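How to Re-Seal the Joints in a Concrete Walk or Patio

Posted 4th September

The joints in a concrete walk are the first part of it to need attention. The slabs themselves will sit there for decades with little help, but the filler between them dries out, pulls away from the sides and lets water down into the base. In a cold climate that water freezes, and by spring one slab is standing higher than its neighbor.

The job is simple and doesn't take special skill. For a front walk of ordinary length, plan on a day to clean and dry the joints and a second day to seal them. I did ours over a weekend, on the walk at the side of the house on Kiltance Road, and these are the steps I followed.

What you need

A stiff wire brush
A flat screwdriver or a joint rake
A shop vacuum or leaf blower
Foam backer rod
Self-leveling polyurethane sealant
A caulking gun that takes the large tubes
Painter's tape
Dry play sand
Gloves and old shoes

Buy the sealant in the 29-ounce tubes if you have more than a couple of joints. The small tubes run out fast and cost more by the ounce. The large ones need a large gun, so check before you get home. Mine is a Furker, a plain steel one with a smooth rod, and it has held up well.

Step 1: Know which joints you have

There are two common kinds. Control joints are grooves cut or pressed into the surface of a slab so that it cracks in a straight line at that spot. They only go partway down. Expansion joints go through the full depth and are packed with a strip of fiber board, cork or old wood. You find them where the walk meets the house, the driveway, the garage floor or the public sidewalk. 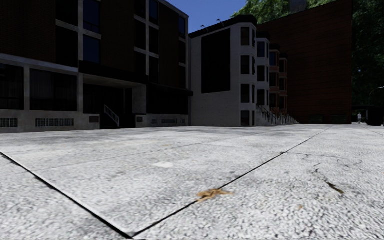
Both kinds can be sealed with the same product. The difference is in how much you have to remove first. With a control joint you are mostly taking out dirt and weeds. With an expansion joint you may have rotten filler to dig out, and you need to decide how far down to go. If the strip is still firm, leave it and take off only enough from the top to make room for the foam and the sealant.

Hairline cracks in the middle of a slab are a separate matter. A crack you can't fit a coin into doesn't need backer rod and can be filled with a thin crack sealer from a squeeze bottle.

Step 2: Clean out the joint

Pull any weeds by hand and get as much root as you can. Run the screwdriver along both sides of the joint to loosen the old material, then rake it out. Old tar-type filler comes out more easily on a cool morning, when it is brittle. Old caulk is the reverse and may have to be cut with a utility knife along each edge.

Once the bulk is out, go over both walls of the joint with the wire brush. You want bare concrete with no dust and no film of old sealant. New sealant will stick to old sealant for a season or so and then let go, and you will be doing the job over.

Vacuum the joint, brush it again, and vacuum once more. Sweep the slabs on both sides as well, or the first breeze will put the grit right back.

Step 3: Let it dry

If you rinsed the joint with a hose, wait at least a full day of dry weather before you seal. Check the label for the lowest temperature allowed, and check the forecast for the night as well as the day. I would not start this in December anywhere that gets frost, even on a mild afternoon. Late summer and early fall are the best times where we live.

Step 4: Put in the backer rod

Backer rod is a soft foam rope sold in coils. It holds the sealant up near the surface, and the sealant doesn't stick to it, so the finished bead can stretch from side to side as the slabs move. Choose a size slightly wider than the joint so that it stays put when pressed in.

Push it down with a blunt tool. I use the edge of a paint stir stick. Keep the depth even, and leave a space above it about half as deep as the joint is wide. Don't stretch the rod as you go – it shrinks back later and leaves gaps. Where two joints meet, cut the ends square and butt them together tightly. Self-leveling sealant is thin and will find any hole you leave.

In a shallow control joint there may be no room for rod. Use a thin layer of dry sand in the bottom there.

Step 5: Tape and seal

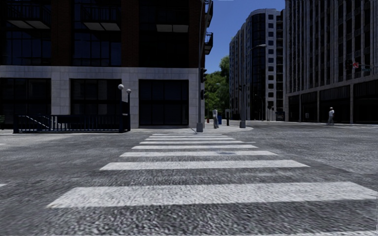
Tape is optional on a plain gray walk, but I use it along both edges wherever the joint is in view of the front door. Cut the nozzle at a slant, a little narrower than the joint, and pull the gun toward you at a steady pace. Fill to just below the surface and stop, as the sealant needs a minute to settle. Keep it off anything painted. If your walk runs out to a corner where white crosswalk stripes come right up to the curb, end your work at your own line. The curb, the street and the public sidewalk usually belong to the city, and most towns want a call before you touch any of it.

Peel the tape while the sealant is still wet. If the walk slopes, self-leveling sealant will run downhill and pool at the low end. Either dam the joint every few feet with a bit of tape and fill one section at a time, or buy the non-sag version and smooth it with a gloved finger dipped in soapy water.

Step 6: Sand and wait

Some people scatter dry sand over the fresh bead to dull the shine. Wait until it has skinned over, sprinkle lightly, and sweep off the extra the next day. Keep foot traffic off until the label says it's safe, and give it several days longer before you roll a loaded wheelbarrow over it.

Fixing a bad spot

Bubbles usually mean the joint was damp. Cut out that section, let it dry and fill it again. A dip in the bead means the rod sank or had a gap. Once the first layer has cured, a second thin one on top will level it.

Look the joints over every spring. If you can slip a putty knife between the sealant and the concrete, that length needs to be cut out and redone.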